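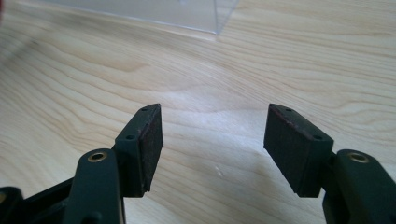

2 min read

I have been keeping a spending diary since June, and the thing it has changed most is how I buy groceries. Before that I did one large shop a week and threw out whatever went limp at the back of the fridge. I never knew what that cost me. Going back through the receipts, I had binned $476 worth of food in the first half of the year, mostly herbs, salad leaves and bread.

Mei-kuen Chuang at work suggested planning only four dinners and leaving the other nights open. I was doubtful – I assumed I'd end up with takeaway three times a week – but the open nights mostly turn into eggs on toast or fried rice with whatever is left.

A few other changes stuck. I buy coriander only when a recipe needs it on the day. Half of every loaf goes straight in the freezer. Capsicums get sliced when I unpack, and they last better in a container than I expected.

What didn't work was bulk buying. I bought a big sack of lentils from Restaron because the price per kilo was excellent, and I am still eating them. Two meals of dhal a month is my limit.

I'm writing the diary by hand again this year. I tried a spreadsheet and stopped filling it in after a fortnight. Next I want to look at the power bill, which went up over summer and I haven't worked out why.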